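7 Comparing finger sets on the wrist camera

This section covers the side-by-side trial of two finger sets on the Smadi gripper, using the wrist camera to judge each grasp. Complete section 5 (mounting the camera) and section 6 (gripper homing) first. The trial uses the long plate fingers and the short padded fingers supplied in the accessory tray. Other fingers can be compared in the same way, provided they are listed in the finger table at the back of this guide.

Allow one morning for both sets. Do not split a set across two days. The controller clears its grip offsets at shutdown, and results taken before and after a restart should not be put in the same sheet.

7.1 What you need

Gripper with both finger sets and the four short screws
Wrist camera, connected and showing a live picture in Grutel
Hex key from the accessory tray
Soft cloth
Test objects (see 7.2)
A copy of the trial sheet, one per finger set

7.2 Choosing test objects

Pick things your arm will meet in normal use. At Eltico we keep a box of household items for this, put together by Rocío Galindo, and it gives more useful results than machined blocks. Include at least one object with a smooth plastic case and rounded edges, one soft object and one with a narrow neck or handle.

Handsets and remote controls are good first objects. They are long, light and easy to hold off centre, so a poor finger alignment shows quickly. Take the batteries out if the cover comes off easily, and write on the sheet whether they were in or out. The balance changes a good deal.

Note: Do not use glass, filled bottles or anything with an exposed blade.

7.3 Fitting the fingers

1. Press Stop on the pendant and wait for the amber light.

2. Open the jaws fully with the jog wheel.

3. Undo the two screws on the left finger and lift it away. Do the same on the right.

4. Wipe both seats with the cloth. Grit under a finger will tilt it, and the tilt is easy to miss by eye.

5. Fit the new fingers with the flat faces towards each other. Tighten the screws by hand, then a quarter turn with the hex key.

6. Close the jaws slowly with nothing between them. The tips should meet along their whole width.

7. In Grutel, open Tools, then Fingers, and choose the set you have fitted.

Caution: Step 7 must be done every time the fingers are changed. With the wrong set selected, the jaws may close further than the object allows.

7.4 Setting the camera

The same camera settings must be used for both finger sets. If you change one, start the trial again from the first set.

1. Set exposure to manual and enter 30.

2. Set the picture rate to the middle option.

3. Turn automatic focus off. Focus on the fingertips with the jaws half open, then lock it.

4. Move the arm to the position called Look Up and check the live picture. Both fingers should be visible.

5. Save the settings under the name of the trial, for example June plates.

Pale walls and white objects together can fool automatic exposure, which is why it is switched off in step 1. If the object comes out as a plain white patch with no edges, lower the exposure value until the shape of the case can be made out.

7.5 Running the first grasp

1. Place the object on the table mat with its long side in line with the arm.

2. Set grip force to 70 and closing speed to Slow.

3. Move the arm to the Above Table position and lower it with the jog wheel until the fingers are either side of the object.

4. Press Grip. Wait for the tone.

5. Raise the arm and turn the wrist to Look Up.

6. Press Capture. Grutel stores the still with the force and speed already filled in.

7. Compare your still with the one below before going on.
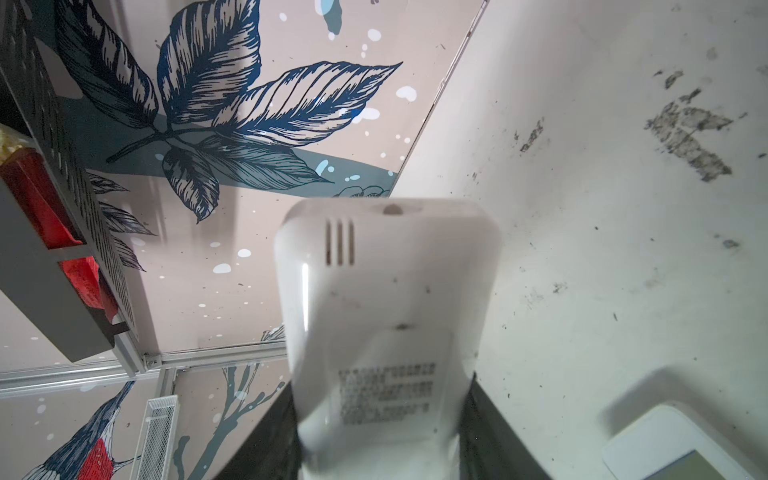
Figure 7-2. Wrist camera view, plate fingers holding a white handheld device.

In your own still, look first at the fingers. There should be one on each side of the object, and the object should be between the plates with no part of the wrist cable across it. Then look at the detail on the case. Openings and other moulded features should be clear enough to recognise. Small print on a label need not be readable and is not used for scoring.

The background does not matter for this test — shelving, wall decoration or marks on a panel can all be left as they are. Keep it the same for both sets if you can, as it makes the stills quicker to compare later.

8. If the still is usable, press Keep. If not, press Discard and return to step 5.

7.6 Scoring the hold

Fill in one line of the trial sheet for each grasp. Give a score of 2 if the object stays still when the wrist is turned, 1 if it shifts but is kept, and 0 if it drops. Half marks are not allowed. Munther Zein tried them on the first version of the sheet and the totals could not be compared between operators.

Capture a second still after the wrist turn. To see whether the object has shifted, open both stills and use Overlay. A small blur at the edges is normal. A doubled outline means the object has moved, and the score is 1 at best.

Repeat for each object, then change the fingers (7.3) and run the same objects in the same order.

7.7 Common problems

Object leans to one side in the jaws
Check that the fingers are seated (7.3, step 4). If they are, the object was probably gripped away from its middle. Lower the arm again and regrip.

Fingers look too dark to see an edge
Black fingers on a dark background will always be hard to pick out. Turn on the lamp ring at its lowest setting. Do not raise the exposure for this.

Message 295 appears after Grip
The controller has not received a finger set. Repeat 7.3, step 7.

Object slides when the wrist turns
Raise the grip force one step and repeat the grasp. Write the new force on the sheet and use it for the same object with the second set.

7.8 Saving the results

Choose File, then Close Trial. Both sheets and all kept stills are saved in one folder under the trial name. Users on the Iststead site should send the folder to Loan Lã by Monday noon so that it can be added to the shared finger table. Leave the last set of fingers fitted, and move the arm to Park before switching off.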